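Lastwood Keta Side Table: Seven Months In

By Ivone Bittencourt
10 July 2019
Filed under: Furniture, Small Rooms

I bought the Keta in December, when the old side table by my reading chair finally lost a leg. The old one had come with the apartment and I never liked it. I wanted something solid, low enough to reach from a slouch, and under a hundred dollars. The Keta was $79 plus shipping, sold direct from the Lastwood site.

It comes flat in one carton. Inside are the top, a lower shelf, four legs, a bag of bolts and one hex key. The instructions are a single folded sheet with drawings and no words. Two of the drawings are so small that I had to hold the sheet under a lamp to see which way the shelf brackets face. I got them backward the first time and had to take everything apart again.
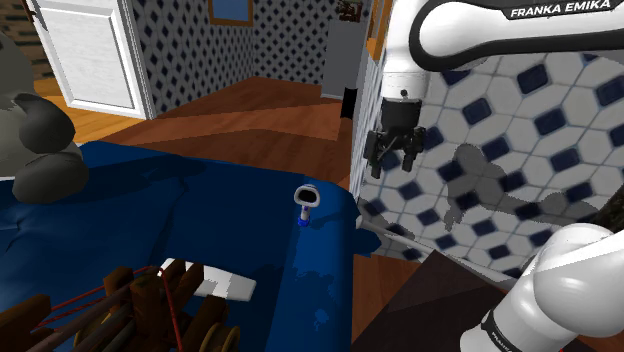

Franka Emika arm, indoor view.

Assembly took me 2 hours including the mistake. Somebody who reads the bracket drawing correctly should be done much sooner. The hex key is soft and the corners had started to round by the last leg, so use your own if you have one. The bolts themselves are fine. There are 13 in the bag and the table uses 12.

The top is oak veneer with a matte finish. Lastwood says so on the product page, which I appreciated, as plenty of sellers just write "oak" and let you find out later. The edges are banded neatly except for one back corner, where there was a small gap. I put a little wood glue in it and clamped it overnight. It has held.

In daily use it does the job. The top holds a lamp, a mug and two or three books with a bit of room left over. The lower shelf is where the magazines go. It sags slightly in the middle if I stack it full, and it goes flat again when I clear it. I would not put a record player or anything heavy down there.

The finish has done better than I expected. I use coasters most of the time and forget the rest of the time. A hot mug left a pale ring in February that faded after a few days. A glass of iced tea that sat all afternoon left a mark that did not. It is faint, and a coat of paste wax made it fainter.

The legs screw into metal plates under the top. After the first month one of them had worked a little loose and the table rocked. I tightened all four and have had to do it once more since. My sister Solène has the same table on thick carpet and hers has never moved, so the hard floor may have something to do with it.

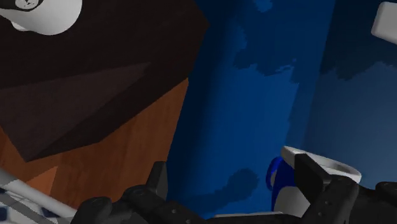
Gripper over blue and wood surfaces.

I also looked at the Cletthorpe nesting pair before buying. It is nicer looking, with a rounded edge and a better shelf, but it cost nearly twice as much and I had no use for the second table. The Insaurralde cube was cheaper. I sat next to one in a store and it was too tall for my chair, and the drawer stuck.

I wrote to Lastwood about the gap in the edge banding. Kadri Vaher in customer service answered the next morning and offered a new top or ten dollars back. I took the ten dollars. She also mentioned that replacement hex keys are free if you ask, and one arrived in the mail a week later. It is the same soft kind.

Good: price, height, quick customer service, a top that wipes clean.

Not so good: unclear bracket drawing, poor hex key, lower shelf sags under weight, legs need tightening.

Would I buy it again? For a bedroom or next to a chair, yes. For a family room where people put their feet on things, I would spend more and get something with a fixed frame. Lastwood sells the walnut color at the same price, but it was out of stock when I ordered and still is.

Rating: 3.5 out of 5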